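Robot arm demo at our open day: what do visitors want to see?

Posted in Events and Visits, Nov 29, 2024
Asked by tealeaf_dunstan

Our small automation workshop is having an open day in December and I have been put in charge of the two-arm table, on the grounds that I was in the loo when jobs were given out. We are expecting about 110 people through the door, in groups, and each group gets a slot at my table before being moved along to the coffee.

The plan so far is a tidying-up job. The arms open a drawer in the little cabinet, put a thing or two away, shut it, and set something on the tray for the visitor to admire. It runs nicely when I am alone with it. When my manager stands behind me it develops a personality.

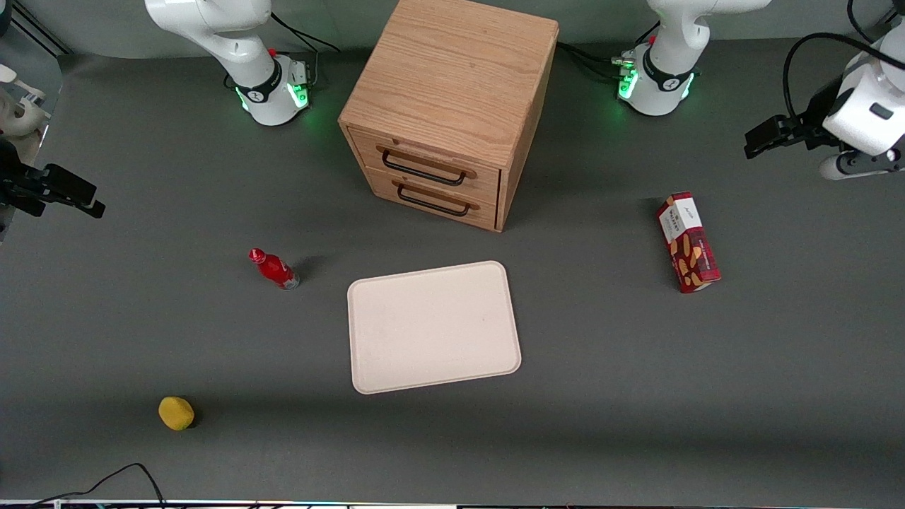
The table with both drawers shut and the tray still empty.

My boss thinks we should run it at full speed, because slow looks broken. I think slow looks careful, and also gives me time to reach the stop button. Do I let visitors choose which object goes next? And do I talk while it moves, or shut up and let them watch? I have a script from the Juvdale people who did our last event, but it is 32 slides long and the first joke is on slide 9.

Leonidas Margaritis
Member, 40 posts

I ran the handling stand at the Brekska open days for a few years, so here is what I would do.

Let them choose. It is the best thing you can offer. People who have watched a polished routine say "very good" and drift off -- people who have picked the lemon will stand there like parents at a school play until the lemon is safely in. Give them a short list of things you have tested, though. If you say "anything you like", somebody will hand you their car keys, and you will spend the afternoon fishing them out of a drawer with a man from purchasing looking on.

On speed, your boss is half right. Run the reach across the table fairly briskly and slow down for the grip. That is where everyone leans in anyway. Mark a line on the floor for them to lean in from behind, and brief whoever is helping you that the line applies to managers.

Talk before it moves and after it stops. While it is moving, say nothing unless it misses. If it misses, say "it'll have another go" in a bored voice. I have seen a whole group from Stolletti nod at that as if it were a feature.

I'd bin the slides. Keep one sheet of paper with the answers to "how much was it" and "will it take my job", as you will be asked both by every group, normally by the same person.

Oh, and do the full routine in the morning with the room lights set as they will be on the day. Ours were changed for the photographer and the first slot was a write-off.

gordon_b_72

Saw one of these at a show once. It folded a towel. Took ages. My wife does it quicker. Was good though, parking was terrible.

Duangjai Panyasiri
Member since the old forum

Agree with most of Leonidas's post, but I wouldn't keep the drawer for every group. At Jaidee we had the drawer as the big finish, and by the fourth slot the people queuing had seen it over everyone's shoulders. Do the tray for some groups and the drawer for others. Then they compare notes at the coffee and come back to see the one they missed.

Two practical things. The cracker or biscuit box, whatever it is: check how it behaves after a lot of squeezing. Card goes soft at the corners and the grip that worked at ten will not work at three. Have a spare box, and hide it from the staff if there is anything inside. Round things roll, too, so decide now who is going under the table.

Also, ask your boss to do one of the slots. You'll get a slower demo by lunchtime.

tealeaf_dunstan

Thank you both, and gordon. Slides are gone. I have told the boss he is down for the second slot and he has asked what the stop button looks like.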